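Speaker notes: What does "homemade" mean on a label?

Slide 1

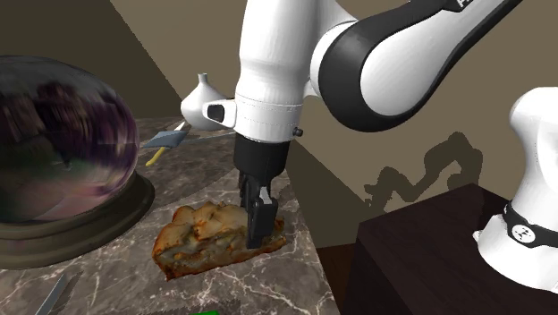
A slice of baked pie or quiche on a dark grey marble countertop (computer rendering).

Start without the title. Ask the room who has bought something in the past month with "homemade", "home-style" or "traditional" on the front. Wait for hands. Then ask who checked the back. Fewer hands, usually.

I'm going to spend the next half hour being suspicious of one word. I like pie, I have no quarrel with factories, and I buy frozen pastry myself. My complaint is with a word that gets paid for and may not deliver anything.

Slide 2 – Where the word turned up

Tell the Holtov story here. The market hall in Holtov has a bakery counter where every card said "homemade" last October. Same handwriting on all of them, same little drawing of a rolling pin. I asked where the baking was done. "Out the back." I asked whether I could see. Out the back was a chest freezer and an oven.

Is baking something off in an oven the same as making it? Let people argue for a minute. Someone will say yes. Don't rush to correct them, it's a fair position and we come back to it on slide 5.

Slide 3 – Four words, four different problems

"Homemade." Whose home? If it means a house, very little in a shop qualifies. If it means "on these premises", then say so, that's a perfectly good claim and a stronger one.

"Home-style." The hyphen is doing all the work. It promises a resemblance.

"Traditional." To whom, and since when? I've seen it on a spinach and feta quiche with a list of gums and starches down the side of the box.

"Artisan." I've given up on this one. If there's an artisan in the room, apologise to them.

(If short of time, drop "artisan".)

Slide 4 – The Jirnton tasting

Go carefully on this slide. I've told it too confidently before and been pulled up on it, quite rightly.

We ran a tasting at the Jirnton food fair. 407 people tried two slices of the same savoury tart, cut from the same batch. One plate was labelled "homemade" and the other had no label. Most preferred the labelled one, and plenty of them gave reasons: better crust, more flavour, less salty.

What it doesn't show:
It doesn't show people are fools. A label is information, and they used it.
It doesn't show they'd pay more. We didn't ask for money and talk is cheap at a free tasting.
It wasn't blind in any sense a scientist would accept. The person handing out plates knew which was which. The labelled plate also sat closer to the queue.

So why show it at all? The comments. People described a difference in salt between two pieces of one tart. I find that more interesting than the preference itself, and I'd like somebody to run it properly.

Slide 5 – The case for the other side

Give this its full time. Last year I skimmed it and the questions were rightly grumpy.

A small shop that buys in pastry and makes its own filling has done real work. Rolling pastry all day is hard on the wrists and wages are what they are. If we insist on a pure definition, the honest shops drop the word and the careless ones keep it. I don't have a good answer to that.

There's also the argument that everybody already knows. Shoppers hear "homemade" as a flavour, the way they hear "smoky". I doubt this. If everybody knew, the word would have stopped selling things, and the people who print labels would have noticed.

Slide 6 – The Testa label

Testa is a range of chilled pies. The front of the older box said "homemade taste". The newer one says "baked in Jurnow" and gives the name of the street. Price hasn't moved.

I prefer the second box. It can be checked. You could take a bus to Jurnow and look for the bakery. Nobody can take a bus to a taste.

I was told the change went down badly with their marketing people. I can't confirm that, so say it as gossip or leave it out.

Slide 7 – What I'd ask for

Keep this modest. I'm not calling for a law. Laws on food words tend to produce new food words.

Say where it was made.
Say which parts were made there. Pastry, filling, both.
If it came in frozen, say that too. Frozen is fine.

And for those of us at the counter: ask. The worst that happens is an awkward pause. In my experience the places that do their own baking won't stop talking about it, so leave yourself time.

Slide 8 – Questions

Likely ones:

"Isn't this a bit precious when people are struggling with grocery bills?" Yes, partly. But the word costs money, and the people it costs most are the ones counting.

"What about church fairs and school stalls?" Leave them alone. The slice came out of someone's kitchen and they'll tell you which one.

"Does gluten-free count?" No idea what this means but it gets asked every time. Ask them what they have in mind.

Handouts are by the door. The flavour of the coffee is not my responsibility. Room has to be clear by noon.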